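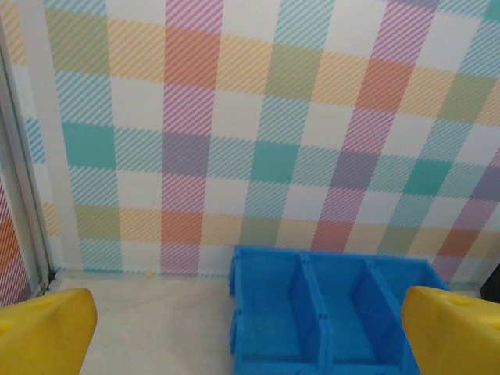

Silviu Husar would like it known that he never meant to collect other people's shopping lists. He found the first in the bottom of a trolley at Pemley, one wet December, and it read "eggs, candles, NOT the good cheese". He has kept it ever since.

Email this article | Print this page

He now has 575 of them, filed by handwriting. "I tried filing by supermarket," he says, "but that way lies Stokutar, and Stokutar shoppers can't spell zucchini." His favourite colour of ink is green, which he regards as a sign of character, though he won't say of what kind.

The longest list runs to 196 items and includes the word "twine" in 6 places. The shortest says "Pop". He has spent more evenings than he'd like wondering whether that was a drink or a father.

His sister in Bevska thinks he should stop. "She says it's rubbish," he says. "I've told her it's rubbish in order."

Does he write lists himself? He looks a bit hurt. "I did for 16 years. Then I started worrying who'd pick them up." These days he shops from memory – and comes home, most weeks, without milk.

We use cookies to remember your preferences. Accept | Manage

Contact us | Copyright 2023 | Back to top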